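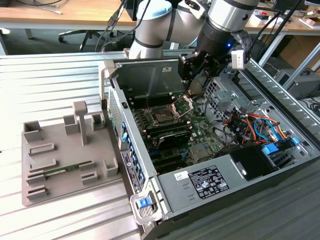

A desktop tower on its side with the panel off and the CPU socket open

Keeping the Family Papers Alive at Home
Posted 5/1/23 by Grigoris Psarras

Every family has one relative who gets the boxes. You get them by once asking a polite question about your great-grandfather at a funeral. Mine came in five cartons that had held canned peaches, and inside was the working life of Ifor Rees, ship's cook on the schooner Trerau, who kept every receipt he was ever handed and wrote dates on almost none of them.

What follows is what I do now, after doing most of it wrong.

Get them out of the attic
Attics bake and basements sweat. Paper wants what a cranky houseguest wants: a steady temperature, no damp, and no direct sun. An interior closet shelf is fine. Keep the boxes off the floor, and don't put them under a bathroom, whatever your plumber told you about the new pipes.

Take off the hardware
Paper clips, straight pins, rubber bands and staples all come off. Slide a strip of stiff plastic under a rusty staple, bend the legs up with a dull knife and lift it out from the front. If you pull it, you will own two pieces of a letter. Rubber bands that have melted on can be left for a patient evening. Never use tape for repairs. My aunt Gavalas taped a crew list in the seventies and you can now read the tape line better than the crew.

Unfolding letters
If a letter doesn't want to open, don't argue. Lay it loosely in a room with ordinary humidity for a day or so and try again. Once it's open, put it between two sheets of clean blotting paper with a flat book on top. Ifor's letters to his sister in Allau had been folded small enough to fit in a tobacco tin, and the last of them took me most of November.

Do not iron anything. I know someone on a message board says it works.

Pencil only
Write on the folder, not on the document. If you must mark the back of a photograph, use a soft pencil near the edge and press lightly. Ballpoint goes through and gives your grandmother a mustache.

Clean hands beat cotton gloves
Gloves look wonderful on television and snag on every torn corner. Wash your hands, dry them well, and skip the lotion. For glossy photographs and negatives, wear snug nitrile gloves and hold them by the edges. Coffee lives in another room.

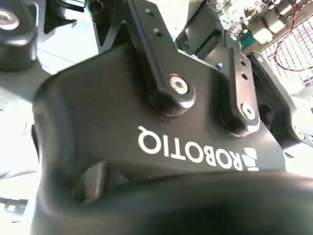

Robotiq gripper, seen close up from below

Number first, organize later
Give each item a number in the order it came out of the box and write it in a notebook with one dull line of description. "146. Bill for onions, no date" is a perfectly good entry. You will be tempted to sort by person right away. Resist until you know which of the four Ifors is which.

Scan once, copy twice
Scan letters at 300 dpi and small photographs at 600, both sides, even if the back looks blank. Put one copy on an external drive and send another to a cousin who lives out of state and answers email. Open the files once a year to see that they still do.

Smells
For musty papers, set them on a rack inside a lidded plastic tub with an open dish of baking soda at the bottom, not touching. Leave it a week. Perfumed dryer sheets will give you a musty letter that also smells of lavender.

If you find live mold, fuzzy or smeary, bag the item, keep it away from everything else and call a paper conservator.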